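Open Day at the Sutska Laundry Lab: Frequently Asked Questions
Last updated 2/21/26

When is the next open day?
In May. Dates go to the mailing list first.

How long is a visit?
51 minutes, including the safety briefing. Groups start at the front desk.

What will I see?
A robot arm working with cloths at a front-loading machine. The task is run by Ilham Santoso, and visitors may ask for a repeat if time allows.
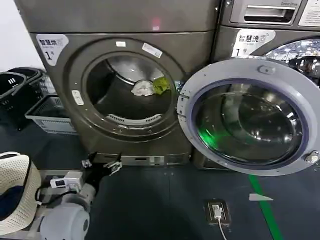

Gripper and machine with the door open, one white cloth and one green or yellow-green cloth in the drum – both pictures. 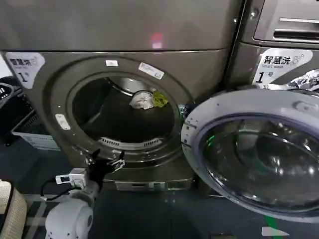

Is the robot operated remotely?
Some runs are, some are not. The operator announces the mode before each run.

How many runs are on record?
3,812 attempts, of which 3,117 were scored as complete. A run is complete when all cloths are out of the drum and the gripper is clear of the door. Dropped cloths are scored as partial.

Can I stand next to the arm?
No. Stay behind the barrier while the arm is powered. Lanying Du gives the signal when it is safe to come closer.

Can I bring my own laundry?
No. Only test cloths are used – buttons and zippers are not part of the current task set.

Is the Duan software shown?
Yes, on a monitor, in version 2. Source code is not handed out.

Is there parking?
Use the Ammont lot. The Bundunero entrance is for deliveries only.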